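Home & Laundry > Folding, Storing, Airing Cupboards

Folding on the bed: who else does it?

marrowfat_jen
Right, I am a convert and I need to tell people who will understand. We moved into the flat on Dunbar Road in March last year and there's no table big enough for laundry, so everything gets folded on the spare bed, on top of the loudest quilt in Clarnton. Pink, turquoise, yellow, red with white spots, great big monkey faces all over it. I used to whip it off first and fold on the plain sheet. Now I leave it on, and it's brilliant! A pale jumper shows up so clearly against all that colour that you can see straight away if a sleeve is twisted or the hem has ridden up. The diagonal stripes even give you something to line the sides up with.

Cream sweatshirt, at the spreading out stage:
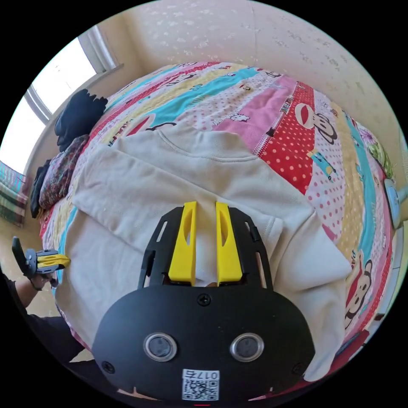 Which way up should a sweatshirt go before you start folding?
Face down, with the neck pointing away from you. Smooth the body first, then bring each sleeve across the back, so that when you turn it over the front is neat and the cuffs are tucked out of sight.

tidewrack
Love this. I fold on the bed too, though mine is a boring navy cover and every bit of fluff in the house jumps on to it. I might steal your idea and get something patterned. Do you do the thirds method or just in half and half again?

marrowfat_jen
Thirds for jumpers, halves for tees. Thirds makes a fatter parcel but it stands up in the drawer on its own, and I do love a drawer where you can see everything at once.

OldPegBag
I'm going to be the grump. A bed is too soft. You press down to smooth the fabric and the mattress gives, so you get ripples in the middle that weren't there before. I use the lid of the chest freezer with a towel over it and my creases are like knives. I timed myself once with a big basket, 60 items, and the freezer won by a mile. My back was better for it as well, all that bending over a low bed is murder.

tidewrack
Creases like knives on a sweatshirt though? Who is inspecting them, Peg?

OldPegBag
I am.

marrowfat_jen
Ha! Fair point about the back. I kneel on a cushion for the long sessions. On the ripples, try sweeping with the side of your hand from the middle outwards and don't press at all. It makes a huge difference on a mattress, and on anything fleecy you really want to keep the weight off it anyway.

quincejelly
Joining in with a question about quilts more than folding. We had a Nosura one with big bright stripes like that and the red bled into the white on the second wash. I was gutted. How do you wash yours, Jen?

marrowfat_jen
Oh no, that's heartbreaking! Mine goes in cold, on its own, inside out, and dries in the shade. It has had years of that and I'm still in love with it. There's so much going on that I keep finding new bits. Hello Kitty is on there, with her red bow, and there's a monkey in a red cap. I had the light grey one to do next, and the daylight from that window is lovely for spotting marks:
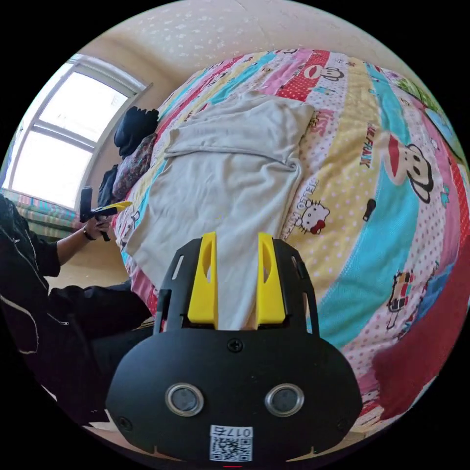 Grey one, still crumpled, with Hello Kitty for company

quincejelly
That is the most cheerful bed I have ever seen. Love the flowery pillow as well! Going to try cold and inside out on the replacement.

tidewrack
See, I'd want to give the grey a good shake before laying it out. Two snaps by the shoulders, or by the corners if it's a towel, and half the wrinkles drop out.

OldPegBag
Agreed with tidewrack for once. Shake first, always. And I'll admit the pattern is a good idea for pale things. I've put a stripy towel on the freezer lid.

marrowfat_jen
PEG! I'm thrilled. Please tell us how you get on with it.

OldPegBag
It's a towel. It's fine. Still faster than a bed.

quincejelly
Does anyone use one of those folding boards? I saw a Flurar one in the market and nearly bought it.

tidewrack
Had a board for a while. Good for shirts, hopeless for anything thick, the flaps just ping back up. I'd save your money and use a big magazine as a guide.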